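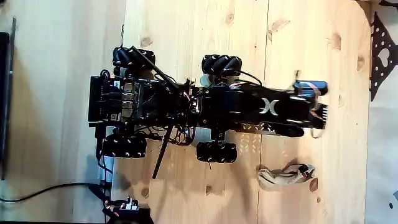

Last edited: Wednesday, 21:40

Knotty pine table: oil it, varnish it or leave it alone?

ravinder_cloutier
Bought a pine table and the seller swears the knots "won't give any trouble". I've heard that before. Pale yellow boards, orange grain, a few dark knots and a faint line down the middle that I take to be a join. A local firm, Rurnisex, quoted me 180 to sand and seal it. Seems steep for one tabletop.

eamon_m
180 for sanding pine? Do it yourself. Sheets of 120 grit, finish with 180, wipe it down, two coats of matt varnish. It's an afternoon's work.

caoimhe_fahy
Afternoon, my foot. Varnish over knots without sealing them and the resin can bleed through. Mine went sticky in January, right beside the radiator.

eamon_m
Sticky how long after? I've had pine for years and never sealed a knot.

caoimhe_fahy
Almost 30 weeks. And yours is painted, Eamon — you posted it.

ravinder_cloutier
So which is it? Everybody's sure and no two of you agree. I'm not convinced it needs anything at all, pale as it is.

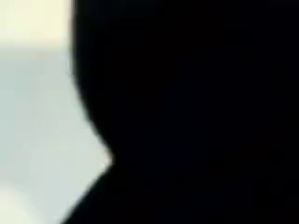

Re: Knotty pine table (page 2)

una_rafferty
Leave it bare and you'll get rings from every mug. Hard wax oil, thin coats. It can be patched later, which you can't say for varnish.

eamon_m
Patched, yes, every few months for the rest of your life.

ravinder_cloutier
Does the oil turn it more orange? The seller said no, so I'm assuming yes.

una_rafferty
A bit. Try it on the underside first.

ravinder_cloutier
Right, underside at the weekend. Still not paying the 180.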